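Section 3: When an Arm Stops in the Middle of a Table Setting

Sooner or later your two-arm Tadoneck station will halt partway through the breakfast routine. Don't be discouraged! A stop is the best chance you get to learn how the arms share a small space, and most stops clear in a few minutes.

The fault covered in this section is code 771, "grip conflict." The controller raises it when one gripper reports a different load from the one the routine expects, most often while handling tongs or cutlery.

CAUTION: Keep hands, sleeves and lanyards outside the walls until both arms are in Hold. A stopped arm can still move.

3.1 Clearing the fault

1. Press Hold on the Prinder pendant. Wait for the tone.

2. Look before you touch anything. Note which utensil each gripper is over, and whether the tongs lie between the two arms. In a layout like this one, with the grippers so close together over the placemat, always back out the right arm first.

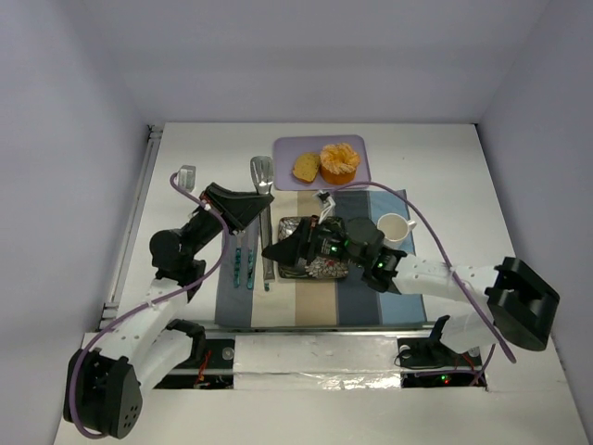
3. Select Right, then Retract, and keep the speed at 3 percent. Watch the cable over the mug the whole way. If it pulls tight, release the key.

4. Retract the left arm the same way.

5. Lock out the station and straighten the utensils by hand. Leave the bread and pastry where they are; the routine finds them again by itself (a lovely thing to watch).

6. Unlock, select Resume from Last Item, and stand clear.

Note: If 771 comes back on the same item, run Gripper Zero. The reading should settle below 140. Anything higher means the fingers need cleaning.

3.2 Faults during serving

With the food on the plate, the serving utensil can rest against it while the right gripper is over the handle. Don't use Retract if the gripper is closed on the handle. Choose Open, wait for the tone, then lift straight up.

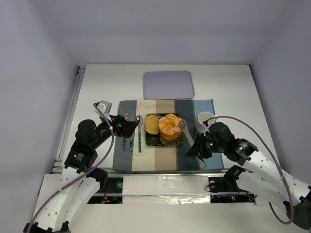
Poltwood, December

Service update from Anca Voicu: stations past 2,000 cycles should have their cable ties checked before every shift. Replace any tie that slides along the link. Send fault logs to Vasilică Sima at the Sutanto desk, with the pendant version in the subject line.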